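Notes on streaming the Treltusness song circle

The February session went out at 7:30 p.m. and ran for two hours. These are my settings and what I changed, mainly so I can find them again.

The signal path is short. One large-diaphragm microphone feeds the main channel, and a small one sits low near the guitar. Both go into the Nunivex interface at 48 kHz, then to the laptop over USB. I had the buffer at 128 samples in January and got clicks whenever the video encoder was busy. At 256 there were none in the recording.

Larasati Wuisan opened with four songs, two of them on nylon strings. Nylon is quiet next to a voice like hers, and my first instinct was to add gain on the low microphone. That mostly brought up the room. Moving the stand closer to the twelfth fret did more than 6 dB of gain had done. I also cut 3 dB at 237 Hz, where the body of the guitar was building up.
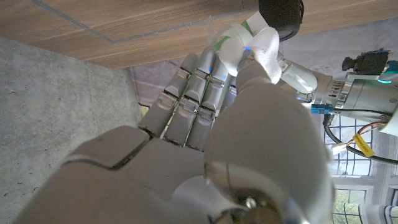 Four fingers and a thumb.

Sync was the other problem. Audio reached the stream ahead of the picture, enough to notice on any close view of someone playing. I measured it by clapping on camera and counting frames in the saved file, then entered the offset in the Tirkura mixer as an audio delay. The setting belongs to the scene and has to be copied into each new one. I forgot this for the Majimbun set, so the first song there is out of step.

The saved file came to 2,185 MB. I trimmed the tuning breaks but left the talk between songs, including the long explanation of the second verse of the ferry song, which people had asked for.

Still to do: a longer cable for the low microphone, and a limiter on the main bus - the last chorus clipped twice when everyone joined in. I will set the threshold at -2 dB and see how it sounds next time.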